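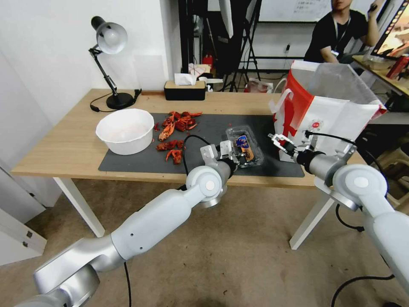
Figure 6.1. Table clearing with two arms. Left gripper above the clear container, right gripper against the lower front of the paper bag.

Unit 6: Recording demonstrations

Course 1019, Robot Programming by Demonstration
Reading before class: Unit 5 handout, sections on joint limits and gripper calibration

6.1 Two ways to show a task

In hand guiding, the person holds the arm and moves it through the task while the controller cancels gravity and records joint positions. In remote control, the person moves an input device and the arm follows. Both produce a time-stamped record of arm states. They differ in what else ends up in that record.

Hand guiding gives the operator direct contact forces. It also puts the operator's hands, and often the operator's head and shoulders, in the camera view. A policy trained on those images may come to depend on a person who will be absent at run time. A common remedy is to replay the recorded joint positions with nobody at the arm and keep only the replay images. Replay requires the objects to be put back where they started, and errors in their placement carry over into the data.

Remote control keeps the operator's hands out of the workspace. The cost is a loss of touch. Operators working from vision alone tend to close the gripper too far, approach too slowly, and stop above the object before committing. These pauses are learned along with everything else.

6.2 What is stored

Each episode in the course format contains:

measured joint positions, both arms
commanded joint positions, both arms
gripper opening, measured and commanded
one image stream per camera
task label and operator code
outcome flag, set by the operator at the end

Measured and commanded positions are stored separately. When a gripper presses on something that does not move, the two diverge, and the difference is the only sign of contact in a setup without force sensing. Consider the right arm in Figure 6.1. The image places the gripper against the bag but says little about how hard it is pressing. Paper deforms at low force and may slide before the difference rises above noise.

Episodes are capped at 3000 time steps. Longer recordings are split at a point where both grippers are open and clear of objects.

6.3 Objects on the mat

The table-clearing exercise uses items that behave differently under the gripper: a deep white bowl, crayfish shells, a clear plastic container, and a paper bag with a plastic sheet or liner over its top. The shells are the hard case. They are scattered, irregular, and partly overlapping, so there is no single correct grasp and two operators will rarely choose the same piece first. Averaging over such demonstrations gives a motion toward the middle of the pile. Unit 7 treats models that can represent several valid choices.

Clear plastic is difficult for a separate reason. Its edges are visible mainly through reflections, and those move with the lamp and the viewpoint. Leave the lamp where it is during a session. If it has to be moved, start a new session number.

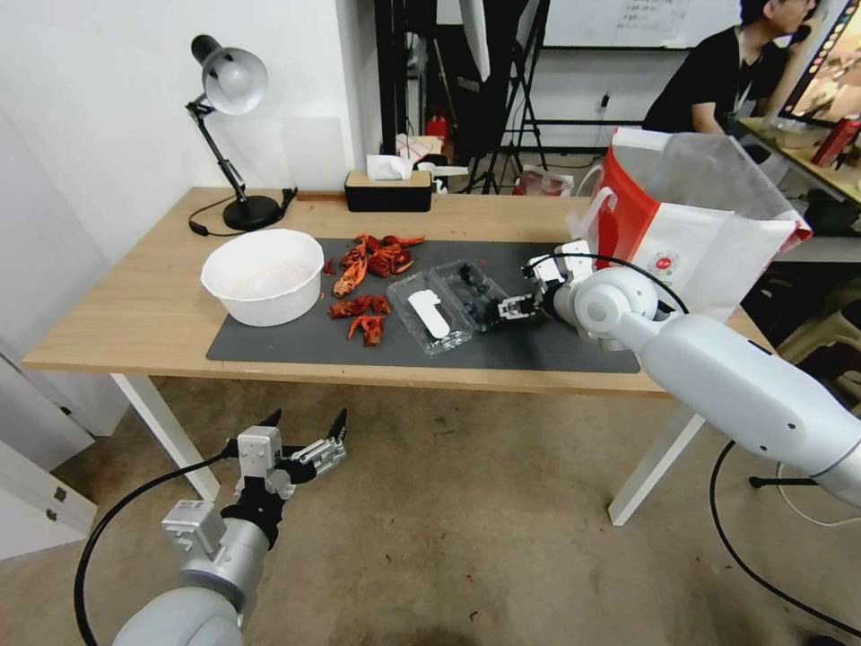
Mercedes Tello

6.4 The second arm

With the container open, the blueberries are in one compartment and a white plastic glove or wrapper lies in the other. The right gripper is over the berries. The left arm is below table height with its gripper open, and this raises a labeling question: is the left arm idle, or is its posture part of the task?

The recorder makes no distinction. An arm held still produces a stream of nearly constant values, and the policy is trained to reproduce them. If one operator parks the left arm low and another parks it over the mat, the policy sees two starting conditions for the same task. The parked pose must therefore be fixed in advance and written in the session log. For this course, return an unused arm to the parked pose before the other arm begins its approach.

6.5 Small objects and the task label

"Clear the table" is too broad a label for imitation. It does not say whether food is kept or thrown away, or whether the glove or wrapper counts as waste. Write labels at the level of one object and one destination. Agree on the wording with your partner before recording.

6.6 Assignment, due Monday

Each pair records one label by both methods and submits the episodes with the log. Discard any episode with fewer than 300 steps. In one page, compare the commanded and measured gripper openings at first contact. Report failed attempts and keep them in the submission with the outcome flag set to zero.

Lab bookings go through Walter Arboleda. Questions on the file format go to Yesenia Tello.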